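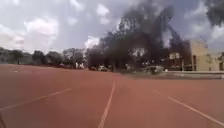 Open Day at Prurnside

Serena Pellegrini came to the sports ground with her father's old cap in her bag and a printed programme that she had already folded too many times. On the programme it was written: Edurov, walking demonstration on the track, everybody welcome.

She had worked on the ankles. No other part, only the ankles, during more than 40 weeks, in a basement in Bisten where the heating made a noise like a kettle. She had never seen Edurov walk farther than the length of the corridor.

"It will follow the white line," Hubert Imhof explained to the visitors. He spoke too quickly, as he always did before strangers. "It has no map. It looks at the line, and it decides."

A boy wanted to know what it decides.

"Where to put the foot," said Hubert.
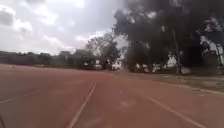 He would have liked to say more, but the boy had already gone to his mother. Serena listened to the steps. She knew their sound better than their look: the heel, a small click, then the toe. On the rubber the click was softer than on concrete, and for a moment she was afraid that it was missing. She counted under her breath and arrived at 46 before she noticed that her lips were moving.

At the first bend Edurov slowed down. Hubert stopped talking. The left ankle turned a little outward, corrected itself, and turned again. It was her ankle, version 101, the one which she had wanted to replace in December and for which there had been no money.

"Come on," she said in Italian, very quietly.

It put the foot down and continued.
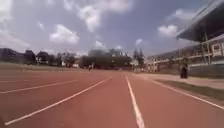
Annelies Eberhard asked whether it was tired, because her own knee did the same thing on the stairs in the morning. Serena answered that it could not be tired. Then she thought about the bearing, and the 544 hours it had already made, and she was not so sure any more that this was the right answer.

"A little, maybe," she said.

Annelies nodded and offered her a biscuit from a paper bag. They ate without speaking, and listened for the click.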